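Notebook, December, second entry

Carried on with the retention check on the Wimia logs. The question from the last entry was whether the deletion job really removes a person's records when they withdraw, or only hides them from the search page. I had assumed the first. It does the second for anything older than the last index rebuild.

Test set was 4,000 made-up accounts loaded into the staging copy at Budevport. Marked 1,000 of them as withdrawn, left the job to run overnight and looked at the tables in the morning. The search page returned none of the withdrawn accounts, as it should. The main table was clean too. The audit table still had email addresses in plain text for all of them, and so did the nightly export that goes to Imhof.

The export is the one that bothers me. Our agreement with Imhof says they get hashed identifiers and a postcode area, nothing else. The hashing step is there in the script, but it runs on a copy and the export picks up the original. Looks like a leftover from when the two steps were in separate files. Have stopped the export on staging and asked for the live one to be held until it is fixed. 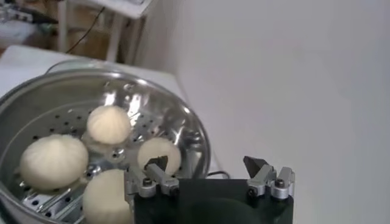

Fix for the audit table is less obvious. We are meant to keep a record that a deletion took place, so the rows can't simply go. Plan is to swap the address for a random token and throw away the link between the two. Tried this by hand on 6 rows and the monthly report still builds, though the column heading is now wrong and wants changing.

Read the Grultenel consent form again while the job was running. It promises removal "from all our systems", with no mention of backups. Ours are kept for 2 months. Either the wording changes or the backups do – I would sooner change the wording, but that is not my decision. Sent a note to legal with both options.

To do:
Rerun the full test with the export patched.
Check whether the phone number field has the same fault.
Find out who else reads the audit table before the tokens go in.
Rename the column in the monthly report.

Staging copy left switched on, export job off. Please don't restart it.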